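STL exported from Osance prints at the wrong size

Posted by mwk_layers in Slicing and File Prep

I have a bracket modeled in Osance. The longest side is 24 mm in the model. When I export it as STL and load it in the Rakard slicer, the part shows up less than 1 mm long. A second part, a cover plate, loads at the correct size. Both were exported with the same settings as far as I can tell. The mesh has 1,411 triangles and the slicer reports no errors. Scaling by hand in the slicer gets close, but the holes come out tight. Is this a mesh fault or a units fault?

gronli_user
Units. An STL file stores coordinates with no unit attached. Your slicer reads every number as millimeters. If the bracket was drawn in a document set to inches, a 24 mm side is written as 0.945 and loads as 0.945 mm. Check the document units in Osance for both parts. The cover plate is probably in millimeters already.

Set the export unit to millimeters and write the file again. If you can't re-export, scale by 2540 percent on all axes with the lock on. Don't drag the handles.
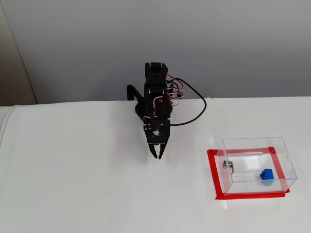
The tight holes are a separate matter. Small vertical holes print undersize on most machines even at the right scale. Add 0.2 mm to the diameter in the model, print a short test piece, and adjust from there. Also look at the chord tolerance on export. A coarse setting turns a round hole into a polygon whose flats sit inside the true circle.

benchtop353
Had the same thing with a Grønli printer. I reinstalled the slicer and it went away, so try that.

clarkcombe_prints
Reinstalling may have reset an import option. Rakard version 2 has a setting for import units under Preferences, and it applies to every file you load. Leave it on millimeters if you fix the export, or the cover plate will come in at the wrong size.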